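Pruda Tea Room, inspection of small serving tables
Form 24, April
Checked by: Mamta Semwal
Seen by: Kai-wen Chang

1. Floor near the door
OK. The mat was changed.

2. Hand sink
Soap is there, paper towels are low. Please order from Waltton before the month ends.

3. Cold storage
OK. Two labels have no name on them. I already told this to the kitchen.

4. Steamer baskets
Rims checked for splinters, all good. Basket 9 has a weak bottom, please do not use it again.

5. Tabletop, marble pattern
Basket with two buns stands almost against the black mug. Please leave a hand's width between them. Small white scrap at the back edge, to remove.

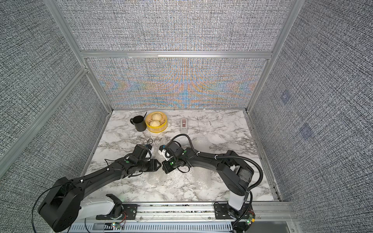

6. Lights
One bulb is slow to start. Comment from Kai-wen: will replace it by 9:30.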